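HSR 447: Household Materials and Recovery
Unit 2 Handout: Sorting Mixed Discards
Instructor: Haruto Hayashi

Reading: Kamata, Chapter 2, before the August session.

Purpose
This unit introduces the handling of small household discards after collection. Students will learn to separate items by main material, record their condition, and identify pieces that require a second inspection.

Terms
Mixed discards: items collected together with no prior sorting.
Main material: the material that makes up the greater part of an item by weight.
Fragment: a piece that cannot be matched to a whole object on first inspection.

Procedure
Each group will receive one tray and a copy of the Vindov record sheet. Items are to be weighed singly, in grams, and entered before they are moved to a sorting container. Gloves must be worn throughout. Liquids are emptied at the sink in Room 489.

Drink cans are entered under metal whether or not they are dented. Damage is noted in the condition column and does not change the category.

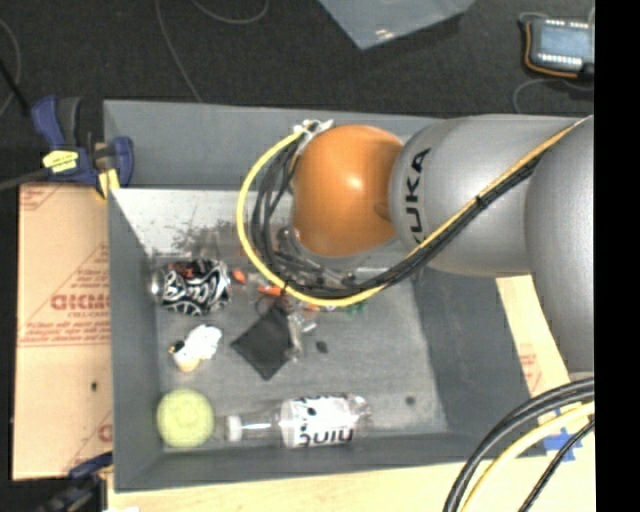 Fragments are entered on a separate line, with color and general shape. Students should not guess at the original object. Where the material is uncertain, write "undetermined" and place the piece in the inspection tray.

Assessment
The completed record sheet is worth 50 points. Sheets are due at the start of the next session.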